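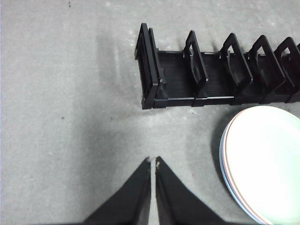 Last edited by moderator in April, thread title corrected

Dishwasher or just a rack? Rental kitchen, small sink

jmohamedi
Okay, long one, sorry in advance. We moved into a rental in Jurkville and the dishwasher died before I'd even unpacked the mugs. The landlord says he'll replace it "when he gets to it" and in the meantime he'll take a bit off the rent if I tell him to forget it altogether. I've been washing by hand for 3 weeks and I kind of love it?? My husband does not love it. He says I love it because I wash and he dries, which — fair. So who here gave up the machine on purpose, and did you regret it?

pantry_moth
Gave mine up, never looked back. I keep cereal and the big stockpot in it now. For two people it took us days to fill and by then everything smelled like old tuna.

Tronbridge Gal
Nope nope nope. Take the replacement. You're in the honeymoon phase, wait until you have the flu and there's a lasagna pan in the sink. Also a rent discount sounds great until you find out he means like ten bucks.

jmohamedi
He means $52 a month, I got it in writing! That's a decent dinner out.

pantry_moth
For $52 I'd wash his dishes too.

oldcopperpot
I'm with Gal on this. Hand washing uses more water than people think, especially if you're one of those who lets the tap run the whole time. My sister does that and it drives me up the wall. If you go by hand, fill a tub, soap everything, then rinse it all in one go. Glasses first, greasy stuff last, change the water when it gets gross.

jmohamedi
Tub method is what I do. My grandmother would have haunted me otherwise. Mine is the long black plastic kind of rack, nothing fancy, and the part I can't settle is towel drying. I say let it air dry and go sit down. He says spots on the glasses.
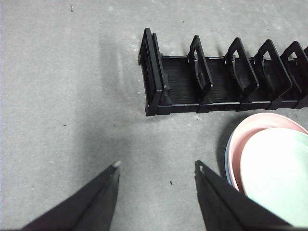

Manju Chaudhary says to leave the towel in the drawer. A damp towel that's been hanging around all day is dirtier than any water spot, and if the spots bug him that much a little white vinegar in the rinse takes care of it.

Tronbridge Gal
Vinegar, sure, but not on everything. I clouded up a nice Seixas bowl from my mother-in-law that way. Or I blame the vinegar, anyway.

oldcopperpot
Sounds more like hard water to me. What's yours like, Joyce?

jmohamedi
Hard as a rock, the kettle is a horror show. I'll try the vinegar on the cheap glasses first. Has anybody used one of those little countertop machines? Indevano has one that hooks up to the faucet and he keeps leaving the page open on my laptop.

pantry_moth
Had a countertop one in my last place (different make). It held dinner for 2 and that was it, no big plates, and you couldn't use the faucet while it ran. Sold it to a college kid.

Tronbridge Gal
I'd still take one over nothing!! But get the landlord to buy it — ask if he'll do that and half the discount.

jmohamedi
Ooh. I hadn't thought of half. Texting him tonight, will report back.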